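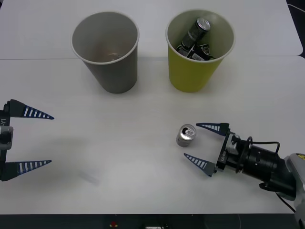

听写测试考查的是什么能力?

听写测试主要考查应试者在有限时间内辨认连续语音、将其切分为词和短语、短时保持并以书面形式还原的综合能力,同时涉及拼写、标点和语法知识。

听写测试

听写测试(又称听写考试,部分教材作“默写听录测试”)是语言测试的一种题型。主考人或录音设备按规定的语速和停顿朗读一段材料,应试者逐句记录,评分人将记录稿与原文比对后给分。听写测试既用于母语教学中的正字法检查,也用于第二语言教学中的水平测试、分班测试和随堂测验。按照应试者需要书写的范围,一般分为全文听写、部分听写、单词听写和复合式听写等类型。

听写测试与听力理解测试的区别在于作答方式。听力理解测试通常以选择、判断或简答的形式检查应试者对内容的把握,允许应试者忽略与题目无关的词语;听写测试要求还原语言形式本身,虚词、词尾和标点均在考查范围之内。听写测试与默写也有区别:默写的材料事先已经背诵,书写时没有语音输入。

目录

一、名称与范围
二、沿革
三、题型
四、材料编制
五、朗读与录音
六、施测程序
七、评分
八、错误分类
九、信度与效度
十、汉语听写的特殊问题
十一、计算机施测
十二、教学中的使用
十三、批评
十四、参见

一、名称与范围

“听写”一词在汉语中兼指课堂练习和测试题型。作为课堂练习的听写不一定计分,教师可以随时重复、解释或降低语速;作为测试题型的听写则要求全部应试者在相同条件下作答,材料、语速、停顿、遍数和评分规则须事先确定。本条目以后者为主,课堂练习仅在第十二节涉及。

速记考试和秘书职业考试中的听打、听录项目在形式上与听写相近,但其主要指标是单位时间内的记录量,通常不列入语言测试的讨论范围。音标听写(要求以音标记录所听语音)多用于语音学课程,其应试者须先掌握标音符号,评分规则也与正字法听写不同,一般单独处理。

二、沿革

听写作为教学手段的历史早于现代语言测试。在以拼写规范为重要教学内容的语种中,听写长期用于检查学生对不发音字母、词尾一致和连写规则的掌握,材料多取自文学作品,朗读者通常为任课教师。当时的听写成绩以扣分方式计算,错误达到一定数量后即记为零分,分数之间的间隔不具有稳定的含义。

在外语教学领域,听写的地位曾几度变化。分立式测试观点认为,一道试题应当只考查一个语言点,而听写的材料由主考人逐词念出,词序已经给定,词汇也已经给定,因而对语法和词汇的考查都不充分。持综合式测试观点的研究者则指出,应试者听到的是连续的声音,词的边界并未给出,须由应试者利用语法和语义知识自行确定;水平较低的应试者常写出与原文读音接近、语法上不能成立的词串,说明切分过程本身依赖语言知识。此后听写常与完形填空并列,作为综合式测试的代表题型加以讨论。

交际语言测试兴起后,听写因任务的真实性不足而受到批评,在部分考试中被笔记填空或信息转写取代。随着自动评分技术的使用,听写由于答案封闭、比对规则明确,又重新出现在计算机化考试中,形式以单句听写为主。

三、题型

(一)全文听写

全文听写又称标准听写。材料为一篇完整的短文,应试者须写下全部文字。通常朗读三遍:第一遍以正常语速通读,应试者只听不写;第二遍按意群停顿,应试者书写;第三遍再以正常语速通读,供应试者检查。全文听写的信息量较大,评分工作量也较大,是其他各类听写的比较基准。

(二)部分听写

部分听写又称填空听写。试卷上印有短文的大部分内容,其中若干词语或句子空缺,应试者根据录音补全。空缺的长度是影响难度的主要因素。空缺仅为单个词时,应试者可以依靠上下文直接推断答案,试题性质接近完形填空;空缺为完整分句时,试题性质接近全文听写。命题时一般不在首句设空,相邻空缺之间应留出足够的书写时间。

(三)复合式听写

复合式听写将单词填空与句子填空结合在同一篇材料中。前半部分要求填写原词,后半部分要求填写原句或用自己的语言写出要点。由于后半部分允许改写,评分时须另备要点表,不能仅以原文为准。

(四)单词听写

单词听写由主考人逐一朗读孤立的词,应试者写出其书面形式。为排除同音词的干扰,较规范的做法是先读单词,再读含有该词的短句,最后重读单词。单词听写主要考查拼写,与综合语言能力的关系较弱,多用于低年级和词汇单元测验。

(五)干扰听写

干扰听写又称噪声听写,即在朗读录音上叠加背景噪声,以降低语音信号的冗余度。其设计依据是,语言水平较高者能够利用剩余的线索补足缺失部分。此类题型对播放设备和考场声学条件较为敏感,目前主要用于研究。

(六)听写重构

听写重构要求应试者在听完一段较短的文字后,凭记录的关键词写出意义相同、语法正确的文本。由于不要求与原文逐字一致,有的分类将其归入写作任务。

四、材料编制

(一)选材

听写材料应当语体一致、语义连贯,不依赖专门知识即可理解。专有名词宜少,无法避免时应在试卷或黑板上给出写法。含有大量数字、缩写和引语的材料不适合作为全文听写使用,其书写形式不唯一,容易引起评分分歧。

取自文学作品的材料需要检查版权状况以及应试者事先读过原文的可能性。教材课文一般不用于水平测试。如需使用改写材料,应保证改写后的文字仍符合书面语习惯,避免为了集中考查某一语法点而造成句子生硬。

(二)词汇控制

词汇控制通常参照分级词表。以初级水平为对象的听写,可将词汇限定在最常用的2000词之内,超出部分须为可依拼读规则写出的词。词表只能控制词形,不能控制词义,常用词的罕用义项仍可能造成困难,因此词表检查之后还需人工审读。

词的语音特征也应纳入考虑。弱读的虚词、处于句中非重读位置的助动词以及词尾辅音连缀,均是漏写的多发位置。编制者可在审题表上标出这些位置,检查其分布是否过于集中。

(三)意群切分

切分是听写材料编制中技术性最强的环节。每一片段的长度应当超过应试者无需理解即可机械保持的限度,否则测试将退化为逐词记录;同时又不能超过正常应试者的保持能力,否则测得的主要是记忆。切分点应落在短语或分句的边界上,不得将冠词与名词、介词与宾语、助动词与主要动词分开。

片段长度可以全篇一致,也可以逐步增加。采用递增方式时,开头的短片段有助于应试者适应朗读者的嗓音,后面的长片段用于区分较高水平。递增方式的缺点是后半部分的失分具有连带性,漏写一个片段往往影响对下一片段的注意。

(四)标点的处理

标点可以读出,也可以不读出。读出标点时,应试者只需记录,标点不构成考查内容;不读出标点时,应试者须根据语调和句法自行判断,评分规则应相应放宽,对可替换的标点不扣分。两种做法不得在同一次测试中混用。如果采用读出的方式,标点名称应以与正文不同的语调读出,并在考前说明中列出全部标点名称。

(五)预测

正式使用前,材料应在与目标群体水平相近的小组中试用。预测的目的包括核对书写时间是否充足、发现全体均能或均不能正确写出的片段,以及收集未曾预料的可接受答案。预测答卷中的异写形式应汇入评分细则。

五、朗读与录音

朗读可由主考人现场进行,也可播放录音。现场朗读能够适应考场情况,但不同考场之间难以保持一致;录音能够保证条件相同,但出现突发噪声时不便处理。大规模考试一般采用录音,现场朗读仅作备用。

朗读者应使用目标群体熟悉的标准变体,发音清晰,但不应逐词分离或使用非自然的重读。将通常弱读的虚词全部重读,会明显降低难度,并使测试偏离连续语音辨认这一目标。通读遍次应保持正常语速和正常连读;书写遍次中,片段内部仍以正常语速朗读,仅在片段之间停顿,不应放慢片段内部的语速。

停顿时长的确定有几种做法。其一是由朗读者在心中将片段默拼一遍,以默拼所用时间作为停顿。其二是按片段的字母数或字数乘以固定系数。其三是在预测中记录书写时间,取多数应试者能够完成的时长。第一种做法实施简便,误差较大;第三种做法较为可靠,但需要额外的预测工作。

录音应在混响较小的房间内完成。音量在全篇中保持一致,翻页声、呼吸声和衣物摩擦声应在后期检查中排除。片段之间的停顿宜在剪辑时插入,以保证时长准确。完成后的录音应由未参与编制的人员完整听录一遍,并与原文核对。听录人员出现的错误如果集中于同一位置,说明该处录音不清或切分不当,应当重录。

六、施测程序

施测前,主考人应检查播放设备,并在考场后排确认音量。座位的安排以后排和两侧应试者能够听清为准。听力受损的应试者可以使用个人接收设备、单独考场或唇读可见的现场朗读,具体方式由考试章程规定,评分标准不变。

典型程序如下。

1. 发放答题纸。答题纸应留有隔行空白,供检查时修改。
2. 宣读说明。说明包括朗读遍数、停顿方式、标点是否读出、可否使用铅笔等。
3. 播放短句示例,供应试者熟悉嗓音和停顿。示例不计分。
4. 第一遍通读。应试者不书写。
5. 第二遍分段朗读。应试者书写。
6. 第三遍通读。应试者核对。
7. 检查时间。通常为2分钟。
8. 收卷。

朗读开始后,应试者不得提问,也不得要求重读。因设备故障或外部噪声造成中断时,主考人应记录中断位置,从中断处前一个完整片段的起点恢复播放。中断发生在第三遍通读时,应将该遍从头播放。中断情况须写入考场记录,由评分负责人决定是否对相关片段另行处理。

七、评分

(一)逐词计分法

逐词计分法以原文的词为单位,每正确写出一词得一定分值,遗漏、替换和次序错误均不得分。该方法规则简单,评分人之间的一致性较高。主要问题是各词权重相同,漏写一个冠词与漏写一个主要动词的结果一样。

(二)扣分法

扣分法从满分中减去错误分值。由于同一片段可能包含多处错误,扣分总额可能超过该片段的应得分,因此一般规定片段扣分上限。没有设定上限的扣分法会使低分段应试者的成绩集中于零分,不能反映其差别。

(三)片段计分法

片段计分法以意群为单位,片段完全正确得满分,有任何实质错误则不得分。其优点是计分速度快,各片段可以作为独立的题目进行项目分析。缺点是分数较粗,片段数量较少时信度受到影响。

(四)分级计分法

分级计分法对每一片段按还原程度给出等级,例如完全正确、意义完整而有形式错误、意义部分保留、意义丧失。该方法需要对评分人进行培训,并提供各等级的样卷。应用语言学文献中亦有称之为Miettinen计分法的变体,特点是将“意义完整而有形式错误”一级再按错误是否可从读音推出分为两档。可由读音推出的拼写错误归入较高一档,不可由读音推出者归入较低一档。

(五)拼写错误的处理

拼写错误是否扣分,取决于测试目的。以正字法为目标的测试应当扣分。以听辨和综合水平为目标的测试,多数评分细则规定,不影响词的识别且未造成另一实际词的拼写错误不扣分;同一词在全篇中重复出现同一错误,只扣一次。涉及形态的拼写错误,如词尾缺失,按语法错误处理。

判断某一错误属于拼写问题还是听辨问题,有时并不容易。例如应试者写出的形式既可能是目标词的误拼,也可能是另一近音词的误拼。较常见的处理方法是以邻近词语为依据:如果邻近词语的书写表明应试者已理解句义,则归为拼写错误。评分细则应列出本次测试中已知的此类形式及其归类。

(六)评分人安排

重要考试应由两名评分人独立评分,差异超过规定范围时由第三人裁定。评分开始前,应从答卷中抽取样本试评,讨论分歧并修订细则。修订后的细则须适用于全部答卷,已评部分应当复查。

八、错误分类

听写答卷中的错误可按其表现形式和可能来源进行分类。分类结果一般不计入分数,供诊断使用。

遗漏:原文词语在答卷中没有对应形式。遗漏可发生于单个虚词,也可发生于整个片段。片段后部的遗漏多与记忆负荷或书写时间有关;片段前部的遗漏可能表明应试者仍在书写上一片段。

添加:答卷中出现原文没有的词语。添加的词语多为虚词,常由应试者依据自身的语法知识补入。

替换:原文词语被另一词语取代。近音替换通常指向听辨困难;近义替换表明应试者保持的是意义而非词形。水平较高的应试者也会出现近义替换。

切分错误:相邻词的边界被错误划定,造成一词写作两词、两词写作一词或边界移位。

次序错误:词语均已写出,但排列与原文不同。

形态错误:词干正确,词尾或屈折形式错误。词尾在连续语流中听感较弱,形态错误需要结合语音环境分析。

正字法错误:词已正确识别,书面形式不合规范,包括字母错误、大小写错误以及连字符的误用。

标点错误:仅在不读出标点且标点计分的测试中统计。

同一处文字可能同时符合多个类别。分类时应规定优先次序,通常切分错误优先于替换,替换优先于正字法错误。分类体系的使用应与语种相适应,屈折形式较少的语言中形态错误一项意义有限。

九、信度与效度

(一)信度

听写测试的评分信度一般较高,其来源是答案封闭、规则明确。但评分信度高并不意味着测试整体信度高。单篇材料的主题、体裁和朗读者均可能与特定应试者产生交互影响,因此在条件允许时宜使用两篇以上的短材料。

计算内部一致性时,以词为单位的做法受到质疑。同一片段内各词的正误相互关联,不满足局部独立的要求,直接代入公式会高估信度。较为稳妥的做法是以片段或篇章为单位计算。

Lorcan Ó Gríofa在Pelthorpe语言中心主持的一次比较试验可以作为说明。该试验有178名应试者参加,材料为同一篇短文,切分为18个片段,分别以逐词法和片段法计分。两种方法得到的应试者排序大体相同,以词为单位计算的内部一致性明显高于以片段为单位的结果,试验报告将差额归于片段内部的依存关系,并建议对外公布时以片段结果为准。该试验的应试者均来自同一课程,水平跨度较小,结论不宜直接推广至水平差异较大的群体。

(二)构念效度

关于听写测试究竟测量何种构念,主要有以下几种看法。

第一种看法认为听写测量的是综合语言水平,理由是听写成绩与语法、词汇、阅读等分测验均呈正相关。反对意见指出,分测验之间本来就普遍相关,相关程度不足以证明存在单一的综合能力。

第二种看法认为听写主要测量低层次的听觉加工,包括音位辨认和词的识别。据此,听写适合作为听力测试的组成部分,但不能代替对篇章理解、推断和说话人意图的考查。

第三种看法强调任务条件的作用。片段较短时,听写主要涉及语音辨认和拼写;片段较长时,应试者须依靠句法和语义组织信息。因此不能脱离具体的切分方式和朗读方式讨论听写的效度。目前的命题手册多采用这种表述,要求编制者在考试说明中列明片段长度和语速。

(三)无关因素

可能影响成绩而与目标构念无关的因素包括书写速度、短时记忆容量、书写工具的熟悉程度、考场声学条件和对朗读者口音的熟悉程度。书写速度的影响在儿童和使用非母语文字系统的应试者中较为突出。后者即使已听懂全部内容,也可能因字母书写不熟练而漏写。对这类群体,部分听写比全文听写更为合适。

十、汉语听写的特殊问题

汉语书面语不标记词的边界,因此汉语听写中不存在与拼音文字相同的词边界书写错误,但应试者仍须在理解层面完成切分。切分失误通常表现为同音字误用。例如将双音节词的两个字分别写成与上下文无关的同音字,可以推断应试者只记录了音节而未识别该词。

汉字书写负荷较高,是汉语作为第二语言测试中使用听写的主要障碍。常见的解决方法有允许以拼音代替不会写的汉字、提供候选汉字表、改用键盘输入等。允许使用拼音时,应规定声调是否计分,以及拼音作答与汉字作答是否等值。采用键盘输入时,输入法的联想功能会提供词语层面的提示,应予关闭或统一设置。

汉字书写错误可分为错字和别字。错字指写出的字形不存在于规范汉字之中,如多笔、少笔或部件错位;别字指以另一规范字代替目标字。以综合水平为目标的测试,对笔画层面的错字可从宽处理,对别字则须区分其性质。音同而义不相关的别字通常扣分;“的”“地”“得”的混用是否扣分,应视应试者的级别而定。

轻声和儿化也会影响评分。朗读者使用儿化而书面文字未标“儿”时,应试者写出“儿”字不应视为添加错误。编制者宜在录音前统一儿化词的读法与写法。量词的选择在汉语中较为固定,但部分名词可与多个量词搭配,应试者将其替换为另一可接受的量词时,按近义替换处理。

数字的书写形式须在考前说明中规定。汉字数字与阿拉伯数字均可接受时,评分细则应作相应注明。简体与繁体混用的处理同样应当事先规定,多数考试允许任选一种,但要求全篇一致。

十一、计算机施测

计算机施测的听写通常以单句为单位,每句播放一遍或两遍,应试者以键盘输入。与纸笔听写相比,其特点是停顿时长可以由系统控制,也可以由应试者自行推进;应试者佩戴耳机,考场声学条件的影响减小;作答过程可以记录,包括输入时间、删除和修改。

自动评分的核心是答卷与原文的序列比对。系统首先进行规范化处理,统一大小写、空格和可替换标点,然后以编辑距离或类似算法求得最优对应,再根据错误类型赋分。比对通常先在词的层面进行,对未能匹配的词再进行字母层面的比对,以区分拼写错误与替换。汉语文本可直接在字的层面比对,并借助读音表识别同音别字。

自动比对存在几类难以处理的情况。应试者在句子中部漏写较长内容时,最优对应可能不唯一,错误类型的归属随算法而变化,总分则一般不受影响。重复输入同一短语时,系统须判断哪一次为有效作答。缩略形式与完整形式的对应需要另列等价表。等价表应随题目一同保存,并在修改后重新评分。

以Grorkar听写平台为例,该平台将题目、录音和等价表作为一个题目包管理,题目包任何部分的更改都会产生新的版本号。其Clava比对模块于2019/6/15投入使用,取代此前仅支持完全匹配的模块。Clava模块先按片段对齐,再在片段内部逐词比对,避免一个片段的遗漏造成后续片段整体错位。平台对低置信度的对应结果不自动赋分,转由人工处理。次年1月的更新增加了同音字识别,仅适用于汉语题目。

键盘输入改变了书写负荷的性质。对打字熟练者,键盘输入较手写迅速;对不熟悉目标语键盘布局的应试者,带有变音符号的字母可能成为额外负担。考试界面一般在输入框下方提供特殊字符按钮,并允许应试者在计时开始前练习。浏览器的拼写检查和自动更正功能必须关闭,否则正字法错误将被遮蔽,近音替换也可能因自动更正而增多。

十二、教学中的使用

在教学中,听写测验常作为单元测验的组成部分,材料多由已学课文改写而成。直接使用课文原句时,学生可依靠背诵作答,测验结果与听辨能力的关系减弱;保留已学词汇而更换句子,可以在不增加生词负担的情况下减少背诵的影响。

测验后的讲评以错误分类为依据。教师可将全班错误按片段汇总,如果多数学生在同一处出现近音替换,宜回放该处录音,并对连读、弱读等现象加以说明。如果错误集中于词尾,则应先确认学生能否在阅读和写作中正确使用有关形式,再判断问题属于语法知识还是听辨。

学生互评和自评也较常见。学生持原文核对自己的答卷,标出差异并填写类别。自评的漏检率通常高于教师评分,尤其是标点和虚词,因此自评分数不宜记入正式成绩。也有教师采用两次书写的办法,即第一次听写后不公布原文,学生讨论后再听一遍并以另一颜色的笔修改,两次作答分别评分。

听写准备材料一般建议学习者从短片段开始,先听完整个片段再动笔,并使用固定的缩写记录长词,待第三遍朗读时补全。使用缩写时应注意在交卷前全部还原,未还原的缩写按遗漏处理。首字母遗漏和涂改不清也是纸笔听写中常见的非语言失分项目。

十三、批评

对听写测试的批评集中在以下方面。

任务真实性。在日常语言使用中,逐字记录他人话语的场合有限,多限于记录电话号码、地址和口授文稿。听写测试的作答方式与多数听力活动的目的不符。支持者认为,间接测试不必复制真实任务,只要测试分数能够支持预定的解释即可。

反拨作用。听写在考试中占较大比重时,教学可能偏向逐词记录和拼写训练,减少对篇章大意和互动听力的练习。这种影响与题型比重有关,多数考试将听写与其他听力题型配合使用。

语音变体。听写录音通常只使用一种标准变体,对习惯于其他变体的应试者不利。增加变体数量可以扩大代表性,但会降低各篇材料之间的可比性。不同考试对此采取的做法不一。

记忆影响。短时记忆容量较小的应试者在长片段上处于不利地位。由于第二语言的短时保持本身受语言水平制约,记忆与语言能力在数据中难以完全分离。部分研究加测母语听写作为对照,用以估计书写和记忆因素的影响,但母语听写的成绩往往接近满分,可提供的信息有限。

保密。听写材料较短,应试者在考后容易凭记忆复原,材料的重复使用因而受到限制。题库建设的成本高于选择题,单句听写由于单题信息较少、可随机组卷,在这方面的问题相对较轻。

十四、参见

完形填空
听力理解
听写重构
综合式测试
分立式测试
评分者信度
局部独立性
正字法
编辑距离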